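Wrist cam depth jumps near chassis flange

dbaloch
Running the Bokix planner on motherboard service tasks. Whenever the arm gets in close by the memory slot, the depth map puts a ridge in free space and the planner rejects the approach. 3 failed plans in a row this morning. Exposure is fixed at 800. 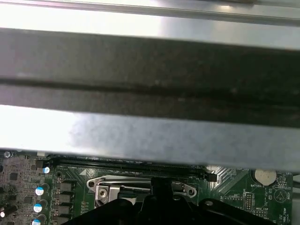 Wrist view, gripper over the CPU bracket, flange above the slot

grusside_dn
Glare on the left side of the flange. Mask the bare metal before you build the voxel map.

dbaloch
Masking it means the planner doesn't know it's there. It overhangs the board.

tavares2
Disagree with the mask too. Put the flange in as a fixed collision box from CAD and drop depth points within 2 mm of it.

grusside_dn
Fine if your CAD is right. Ours wasn't.

dbaloch
Trying the box tonight. Will post the config.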